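Friday, back from the late shift

Home at ten past eleven. Bożena had the heating on in the van, which I was glad of, and we didn't talk much until the Tradcombe turning.

The new line at Dollen has been going since the start of June and I still can't say what I think of it. The old packing hall had 40 of us on a full shift. Now there are 30, and most of those are doing something other than packing. Mieczysław has gone to goods in. Aleksandra is on the screens upstairs and says her back is better and her eyes are worse. I am on what they call handling, so I spend the day with the grippers, showing the system how to pick things up and put them in boxes, the same thing I did for years with my own hands.

It is slower than packing. You close the fingers on the thing, you move it, you let go, and then you do it again a bit differently. Azlan says they want 4,000 goes at each job before they will let the machine try it by itself. My number for today was 313, all boxes and small household bits, jars and cups and plugs. My thumbs ache in a new place. 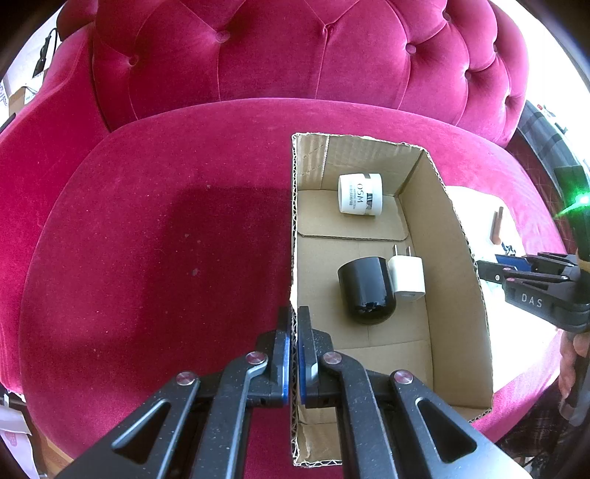

Teodor came round after the break with his tablet and asked how I was finding the pace. I told him the pace was fine but the targets board should come down. On the old line you could look up and have a word with the person opposite. With this you have to keep your eyes on the fingers the whole time, and if you chat you end up doing the go again. He wrote it down. He did write down what I said about the chairs last time, and we got the chairs, so I'll wait and see.

The money is the same to the penny. I asked Chacko's, the agency, whether handling would be put on a higher grade, as it was called skilled work on the notice. The woman there said it was being looked at. Bożena was told the same in the spring.

Mieczysław reckons that once Monow have what they need from us there will be no handling job either. Aleksandra thinks there will always be some new item to teach it. I can see both. I have put my name down for the maintenance course anyway, two evenings a week, paid for if I pass.

Need to ask about swapping next Friday. Ring the dentist. Washing is still in the machine.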